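Hekbridge Bench Forum > Weighing and Measuring > Bench scale drifting with glass on the pan

pan_and_tare
Posts: 1,205
December 2019

I have a top-pan digital scale, white plastic body, square stainless pan, bought secondhand from Skarkier. With the pan bare it sits on zero all morning. Put a glass beaker on it, press tare, and the reading creeps upward for several minutes. Then it goes back down. Warm-up is not the issue, as I leave it powered overnight. The table is solid and the scale is level by bubble.

Has anyone seen this with glass only? A steel check weight reads fine.

mottram_glass
Posts: 1,027

Is the beaker at room temperature when it goes on? Glass straight out of a drying oven sets up an air current around itself and reads light, then climbs as it cools. Leave it next to the scale for an hour and try again. That would explain the climb but not the drop.

pan_and_tare

Room temperature. It lives on the shelf above the table.

quarterturn

Static. January was the worst month in my shop last winter, and the heating has been on for weeks now. Dry air, dry glass, plastic housing. Wiping the beaker with a dry cloth immediately before weighing makes it worse. What is the scale standing on?

pan_and_tare

A black cloth over the whole table. I put it down so I could see spilled powder. Same layout as this: 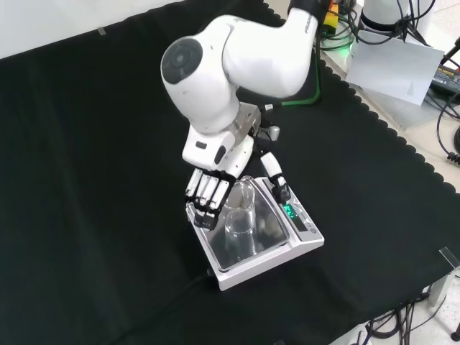 Scale on the cloth, empty beaker on the pan, display at the back right corner.

quarterturn

Take the cloth away. Fabric under a scale is a bad idea even before you get to static. The feet sink in by different amounts and keep settling after you load the pan. You can level it with the pan bare and be out again once there is weight on it.

mottram_glass

I disagree about the feet. A small beaker adds very little to the weight of the scale itself, and if settling were the cause the check weight would creep too. He says it doesn't. I would keep the cloth and look at the glass.

quarterturn

He hasn't said what the check weight is. If it is a lot lighter than the beaker the test tells you nothing.

pan_and_tare

The check weight is lighter, yes. About half.

retetico_user

Two separate tests then. First, cloth off, scale on the bare table, same beaker. Second, cloth back on, with a steel cup of similar weight in place of the beaker. If the cup is steady on the cloth, blame the glass. If the beaker is steady on the bare table, blame the cloth. Change one thing at a time and write down the reading each minute.

Also check that nothing is touching the underside of the pan. On the Retetico units a wrinkle of fabric can ride up against the edge when someone slides the scale sideways.

pan_and_tare

Done. Bare table, beaker: moved by 2 counts in the last digit, then held. Cloth on, steel cup: moved by 3. Cloth on, beaker: same creep as before, well beyond either of those.

mottram_glass

So the cup is steady on the cloth. That is the glass.

quarterturn

And the beaker is steady off the cloth. It is the combination - charge on the beaker plus fabric that holds a charge next to it. I will withdraw the part about the feet. The cloth still needs to go.

mottram_glass

Or ground the scale and wipe the beaker with a slightly damp lint-free wipe, then let it dry before weighing. I have used a cloth for years without trouble. Cotton, though. What is yours?

pan_and_tare

No label on it. Feels synthetic. I will try a sheet of black card under the scale and keep the cloth for the other half of the table. Readings to follow when I have a full set.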